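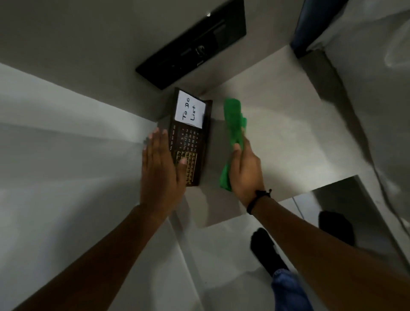
I have been putting off the ledge for months. You know how every house has one flat spot that turns into a parking lot for stuff? Ours is the white ledge in the back room, and since it's white you'd think I would notice the dust sooner, but nope, it just goes a kind of soft gray and I stop seeing it. Anyway, this week I finally took a cloth to it, and the thing that always slows me down is the wooden desk calendar. It's dark brown and leans against the wall, with all the months printed down one side, and there's a card tucked in at the top that says To Do List in black marker. That is the whole card. There is no list on it!

I wrote that card in December, when I was in one of my new-leaf moods and bought a pack of cards from Sayce (the stationery place next to the dry cleaner, not the big one out by the highway). The plan was one heading card and then a fresh card behind it every week with the actual jobs. I did two weeks. Then I ran out of the good marker and that was that.

So, the calendar. I love it but it is a pain to clean. You can't really soak wood, and I don't like spraying anything straight at it after what happened to my mother's spice rack, which went cloudy and stayed cloudy. I use a green cloth, one of the ones from the Nolus multipack, folded over a couple of times the long way so I've got a firm edge to run down the sides. One hand flat on the calendar, the other doing the wiping. If I don't hold it down it skates along the ledge and I end up chasing it.

The grid part at the bottom is the fussiest bit, so I go over it with a dry corner of the cloth and then a soft paintbrush if I'm feeling thorough. I was feeling medium thorough.

My friend Uchenna Mohammed gave me the calendar when I moved in here, and she checks on it. She'll come over for coffee and walk right past me to see if it's on the right day. It never is. Last time she was here it was still on a date from before the holidays and she just moved everything along without saying a word and went to look for the milk.

Other things that came off the ledge this week: a stack of mail, most of it junk, one envelope from Gevham about the water softener that I really should have opened. A library book (renewed, I'm fine). A candle that smells like nothing. The charger for a phone I gave away. And 696 pieces of a jigsaw puzzle in a zip bag, which I know because I sat on the rug and counted them instead of cleaning, and the box says 600, so now I have a whole different problem. I think two puzzles got mixed up at Christmas. If you are missing part of a lighthouse, please let me know.

Once everything was off, the wiping itself took me 10 minutes. Ten! Months of walking by it and feeling bad, for that. I did the corner by the wall too, where the fluff collects, and then I got carried away and did the baseboard underneath and the top of the door frame. Please don't look at the top of your door frame if you were hoping to have a relaxing evening.

I've put back the calendar and the candle and so far nothing else. The mail has a basket now, an old one from Platow that used to hold onions, so it has a bit of an onion smell but I'm calling that motivation to empty it.

Next up is the shelf over the washer. I might even write it on a card.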